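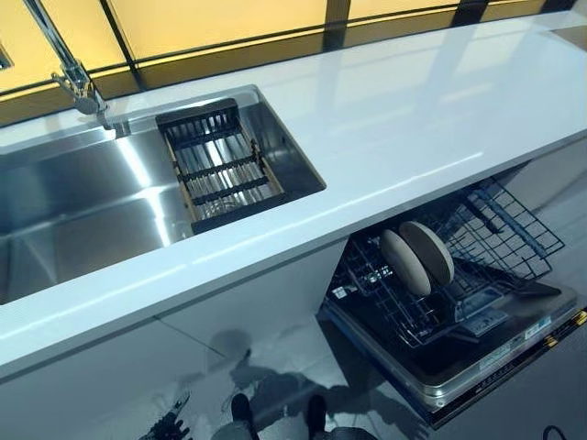 4. Instalación y primer uso del filtro bajo fregadero Ikine

Octubre – Texto: Duván Huanca. Revisión técnica: Dalibor Šindelář

Este capítulo sustituye a la hoja plegada que viene en la caja. La hoja promete una instalación «en minutos y sin herramientas». Hemos montado el filtro en varias cocinas y no hemos conseguido ninguna de las dos cosas, así que conviene reservar una tarde y tener a mano una llave inglesa, un destornillador plano, cinta de teflón, una linterna, un cubo y trapos viejos.

El capítulo vale para el modelo de un solo cartucho conectado a la toma de agua fría del grifo existente. Para el modelo de tres etapas con grifo propio, véase el capítulo 6.

4.1 Antes de abrir la caja

Pregúntese si necesita el filtro. Parece una rareza leerlo en un manual, pero buena parte de las devoluciones que tramita Trandus, el distribuidor, vienen de personas que esperaban algo que el aparato no hace. Un cartucho de carbón activo mejora el sabor y el olor a cloro. No descalcifica. Las manchas blancas en el grifo y en el fondo del fregadero seguirán saliendo igual que antes, y quien le haya dicho lo contrario en la tienda se equivocaba o quería vender.

Tampoco convierte en potable un agua que no lo sea. Si el agua viene de un pozo, de un aljibe o de una cisterna sin control, haga primero un análisis y decida después.

Si tiene dudas, pruebe esto durante una semana: llene una jarra por la noche, déjela destapada en la nevera y beba de ella al día siguiente. Si con eso el sabor ya le parece aceptable, quizá pueda ahorrarse el resto del capítulo.

4.2 Comprobaciones en la cocina

1. Abra el mueble de debajo del fregadero y vacíelo del todo. Trabajar entre botes de detergente es la forma más rápida de romper algo.

2. Localice la llave de corte del agua fría. Ciérrela y abra el grifo. Si al cabo de un rato sigue saliendo un hilo de agua, la llave no cierra bien y hay que cambiarla antes de continuar. No se fíe de que «con el paño debajo aguanta».

3. Mida la altura libre. El cuerpo del filtro necesita 38 cm desde el suelo del mueble hasta el primer obstáculo, que suele ser el sifón o el fondo de la cubeta. En el embalaje figura una cifra menor que no incluye el hueco para desenroscar el vaso. Sin ese hueco el filtro cabe, pero no se puede cambiar el cartucho.

4. Mire con la linterna el estado de los latiguillos. Si la malla tiene óxido o pelos sueltos, compre unos nuevos.

5. Compruebe la rosca de la toma. El kit trae un adaptador de una sola medida, que Taseo, el fabricante del racor, llama «universal». Lleve una foto o la pieza vieja a la ferretería y salga de dudas allí.

PRECAUCIÓN. Si el fregadero va montado por debajo de la encimera, no apoye el peso del cuerpo en el borde ni haga palanca contra la cubeta desde el mueble. La unión depende de un adhesivo y unas grapas que usted no ha visto colocar.

NOTA. El método de este capítulo no exige taladrar la encimera. Si un instalador le propone abrir un agujero para este modelo, pídale que le explique para qué. Adeel Mohmand, del taller Kubíček, nos cuenta que todavía recibe encimeras de piedra artificial fisuradas por un agujero que no hacía falta.

4.3 Fijación del cabezal

1. Elija el costado del mueble más cercano a la llave de agua fría. Evite la pared del fondo aunque el dibujo de la caja lo muestre ahí: una vez conectado, no se llega con la mano.

2. Sujete la placa metálica contra el costado y marque los dos agujeros superiores con lápiz.

3. Atornille. Los tornillos suministrados sirven para tablero grueso; en un mueble fino asoman por el otro lado. Mídalos antes.

4. Cuelgue el cabezal de la placa con las flechas de caudal en el sentido correcto: entrada desde la llave de corte, salida hacia el grifo. Las flechas están en relieve, del mismo color que el plástico, y se ven mal. Búsquelas con la linterna de lado.

5. Tire del cabezal hacia abajo con fuerza moderada. Si la placa se mueve, corríjalo ahora.

4.4 Conexión del agua

1. Cierre la llave de agua fría. Abra el grifo para quitar presión y déjelo abierto.

2. Coloque el cubo bajo la unión y afloje el latiguillo del agua fría. Caerá algo de agua.

3. Enrosque el adaptador en la llave de corte con la mano. Si ofrece resistencia en la primera vuelta, va torcido; sáquelo y empiece otra vez.

4. Conecte el tubo azul entre el adaptador y la entrada del filtro. Empújelo hasta el segundo tope. El primero engaña: parece que el tubo ha llegado y en realidad solo toca la junta. Haga una marca de lápiz en el tubo a 17 mm del extremo; cuando la marca desaparezca dentro del racor, está bien metido.

5. Repita con el tubo de salida hacia el latiguillo del grifo.

6. Ponga los clips de seguridad en ambos racores. El vídeo promocional los omite. Póngalos.

PRECAUCIÓN. No use pasta selladora en los racores rápidos. La cinta de teflón se aplica solo en las roscas metálicas, y solo en las que no llevan junta de goma. Más vueltas de cinta no sellan mejor.
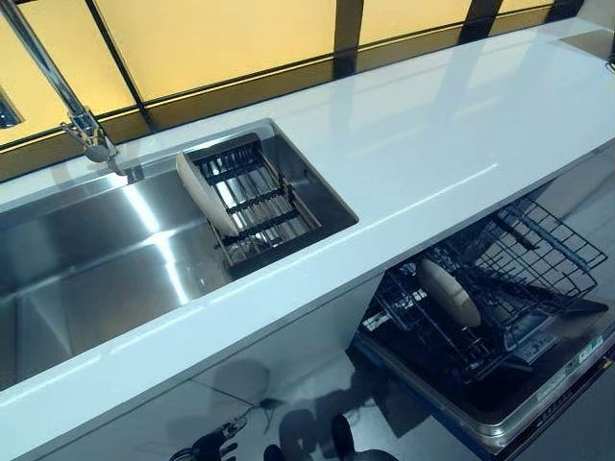 4.5 Primer llenado y lavado del cartucho

1. Retire el plástico del cartucho. Sí, hay que decirlo: el servicio técnico ha recibido vasos con el cartucho todavía envuelto y la queja de que «no sale presión».

2. Pase un dedo con un poco de grasa de silicona por la junta del vaso. La vaselina no vale.

3. Enrosque el vaso a mano. La llave de plástico incluida está pensada para abrir. Mucha gente la usa para cerrar y luego no hay manera de soltarlo.

4. Abra la llave de corte un cuarto de vuelta. Espere. Mire cada unión y pase por debajo un trozo de papel de cocina seco; el papel descubre lo que el ojo no ve.

5. Si todo sigue seco, abra la llave por completo y deje correr el agua fría por el grifo. Los primeros litros pueden salir grises. Es polvo de carbón. La hoja del fabricante dice que se aclara enseguida, y en nuestras pruebas hubo cartuchos que tardaron bastante más. Siga hasta que el agua salga limpia en un vaso de cristal.

6. Cierre el grifo, espere y vuelva a revisar las uniones con papel. Repita antes de acostarse. Radek Oravec, que atiende el teléfono de averías, recomienda dejar una hoja de periódico bajo el filtro la primera noche y mirar si tiene manchas por la mañana.

NOTA. El agua caliente no pasa por el filtro. Con un grifo monomando, si la palanca queda en posición intermedia, lo que llega al vaso es una mezcla de agua filtrada y sin filtrar. Para beber, palanca del todo hacia el frío.

4.6 Cuándo cambiar el cartucho

El contador adhesivo de la tapa se activa al pulsarlo y cambia de color con el tiempo. Mide días, no agua. No sabe si en casa viven cinco personas o si ha estado cerrada todo el verano. Tómelo como un recordatorio y poco más.

Señales más fiables:

– Vuelve el olor a cloro.
– El caudal baja y, al quitar el cartucho, se recupera.
– El agua tiene un gusto a humedad después de varios días sin uso.

Peter Pešek, que lleva la revisión de existencias en Trandus, guardó las fechas de cambio de 91 cartuchos de clientes que avisaron por cualquiera de esos tres motivos. El color del adhesivo acertó en 38 casos. No es un estudio y no pretendemos que lo sea, pero nos basta para no repetir aquí la frase de la caja sobre el «indicador inteligente».

Para el cambio:

1. Cierre la llave de corte y abra el grifo.
2. Pulse el botón rojo del cabezal hasta que deje de silbar.
3. Ponga el cubo debajo y afloje el vaso con la llave de plástico.
4. Tire el cartucho usado. No lo enjuague para alargarlo, por mucho que circule el truco.
5. Lave el vaso con agua y jabón neutro. Nada de lejía.
6. Siga desde el apartado 4.5, paso 1.

4.7 Limpieza de la zona

Se venden muchos productos «específicos» para acero y para encimera blanca brillante. Hemos probado unos cuantos y nos hemos quedado con agua templada, unas gotas de lavavajillas y un paño de microfibra seco para terminar. El paño seco es la parte que casi todos se saltan, y de ahí salen los cercos.

– Acero: frote siempre en el sentido del cepillado. El estropajo metálico deja partículas que se oxidan.
– Cal en el grifo: papel empapado en vinagre rebajado, poco tiempo, y aclarado abundante. No deje que gotee sobre mármol ni piedra caliza.
– Juntas de silicona: si ennegrecen, la lejía las blanquea una temporada. Lo duradero es retirarlas y hacerlas de nuevo.

PRECAUCIÓN. No mezcle nunca vinagre y lejía, ni siquiera uno detrás de otro sin aclarar.

4.8 Si algo no va bien

Gotea el racor rápido: cierre el agua, suelte el clip, saque el tubo y mire el extremo. Si está cortado en bisel, córtelo recto y vuelva al apartado 4.4, paso 4.

Gotea el vaso: casi siempre la junta está pellizcada. Apretar más lo empeora.

Sale poca agua: limpie primero el aireador del grifo. El filtro carga con muchas culpas que son del aireador.

El agua sale blanquecina y se aclara de abajo arriba en el vaso: es aire. Desaparece con el uso.

Golpe en la tubería al cerrar: si antes no lo hacía, compruebe que los tubos no toquen el costado del mueble. Si ya lo hacía, el filtro no lo va a arreglar. Llame a un fontanero.

Consultas sobre este manual: formulario de contacto de Trandus, apartado «Documentación Ikine»
© Trandus. Todos los derechos reservados. | Volver arriba

Este sitio utiliza cookies propias y de terceros para mejorar la navegación. Aceptar | Rechazar | Configurar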